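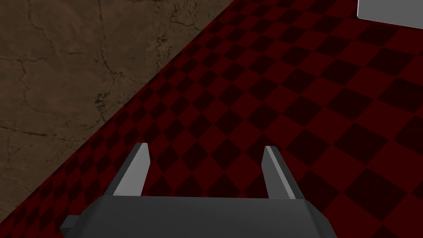
Speaker notes, Allonwood library evening talk
September 13, 2018

Slide 1. Title
Thank the library. Say where the restrooms are. Talk runs 30 minutes, then questions. Handout is by the door.

Slide 2. Why old floors matter
When people buy an old house they look at the roof and the furnace. The floor comes last, usually after the furniture is in. Most of the calls I get are about a floor somebody already sanded or glued over. Ask for a show of hands: who has pulled up a carpet and wished they hadn't?

Slide 3. The Torneddale house
Kitchen and back hall, linoleum over pine boards. The owners wanted the boards. We lifted one corner by the pantry and found two more layers, with black adhesive under the bottom one. Stop here and say it slowly: old tile and old adhesive can contain asbestos. Do not sand it, do not scrape it dry. Send a sample to a lab first. The Torneddale sample took 3 days to come back and it was positive.

Slide 4. What they did
Left the bottom layer alone and covered it. New underlayment, new sheet floor. The lab test and the underlayment together came to $300. The quote for full removal was $800 for the back hall alone. Somebody will ask about the kitchen quote. I don't have it.

Slide 5. Earth and brick floors
Cellars and summer kitchens. Keep this short unless people look interested. Main point is water. Fix the gutters and the grade outside before touching anything inside. Don't seal the top of a damp floor. The damp moves into the walls and you will see it at the baseboards by January.

Slide 6. Cleaning
Ute Thiele's method for linoleum: warm water, a little mild soap, a well-wrung mop, dry with a towel. No ammonia. Do a test patch in a closet. Wax only if it was waxed before. She is in the audience tonight, so point her out for questions on stain removal. I don't know much about stains.

Slide 7. Finding replacement pieces
Look under the stove and inside closets before buying anything. Pakzad has salvage tile but call ahead, hours change. Take a piece with you. Matching from a phone picture doesn't work.

Slide 8. Questions
Repeat each question for the back rows. If it goes quiet, go back to slide 4. Return the clicker to the front desk.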